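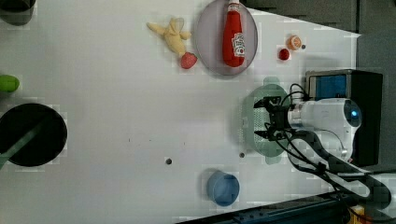
## 4. Setting out your play kitchen table

Now for the best bit – getting the food out! Your Skavex starter box holds 24 pieces, and you don't need all of them on the table at once. A plate or two and a handful of bright things is plenty for a first game.

1. Wipe the tabletop with a damp cloth and let it dry. White tops show every smear, so go right up to the edges.
2. Put the oval plates down first. The mint-green one has a perforated middle and makes a lovely draining plate for "washed" fruit. The lavender one is great for serving.
3. Lay the ketchup bottle on its side on the lavender plate. It can stand up too, but little elbows send it flying.
4. Add the small food. We like the strawberry close to the plate and the orange a little way off, so there's something to reach for.
5. Invite a guest. Any soft toy will do, and a yellow one looks very cheerful next to all that red!

**Note:** Plates from the older Nekthorpe set fit in the same rack, so do mix them in if you have some.

**Caution:** Keep the smallest round pieces away from children under three. Count them back into the box after each game.

### Clearing away

1. Food first, then plates, then the big black pot.
2. Wash the plates by hand in warm soapy water. Soft toys stay out of the sink.
3. Leave everything on a towel overnight before closing the lid.

Missing a piece? Spares are listed under order code 439, and single plates are on page 8.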